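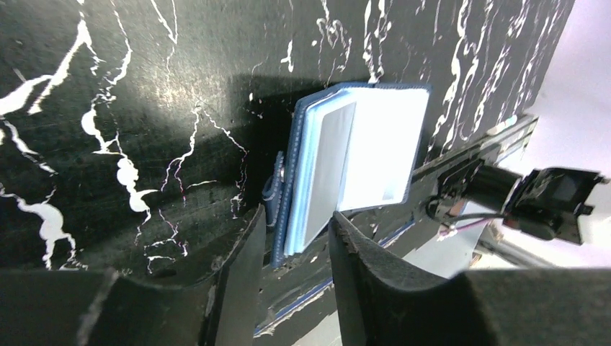

Hi! I'm Derek Mottram, I run the small-goods cell at Jesance, and I'm looking for a second pair of hands. It's a part-time bench job, 20 hours a week, starting in July at our Hartley shop.

The cell is two arms over a black marble-look top, and we call it Urus (long story, ask me over coffee). It handles flat, floppy, annoying stuff - card holders, wallets, little notebooks - and my days are mostly spent keeping it healthy so the people upstairs can get their runs in. I love it, but I can't do it alone anymore!

**What you'd be doing**

- Checking the finger pads every morning and swapping them when the grip face gets too scuffed. You'll get fast at this.
- Re-seating the wrist cameras and running the calibration board after anybody bumps a bracket.
- Tightening the T-nuts on the extrusion rails. They creep.
- Routing cables so they don't snag when the arm folds back on itself
- Wiping down the top. It's glossy and it shows every fingerprint, and glare gives the cameras trouble, so you'll be fiddling with the lamps too.
- Writing it all up in the log. We're on entry 1693 and I'd like the next ones to be in better handwriting than mine.

**Who I'm hoping for**

Somebody who has fixed things: bikes, printers, sewing machines, whatever. You don't need a degree or any robot experience, and I'll teach you the Hakamico controller myself (the manual is 133 pages and maybe half of it is useful). You do need to be okay with small screws, and with hitting the stop button first and asking questions second.

**How to apply**

Send me a few lines about something you took apart and got working again - or didn't, I like those too. Résumé optional. Drop it at the Hartley front desk with my name on it, or come by after 2 p.m. and ask for me. If I'm under the table with a hex key, just holler.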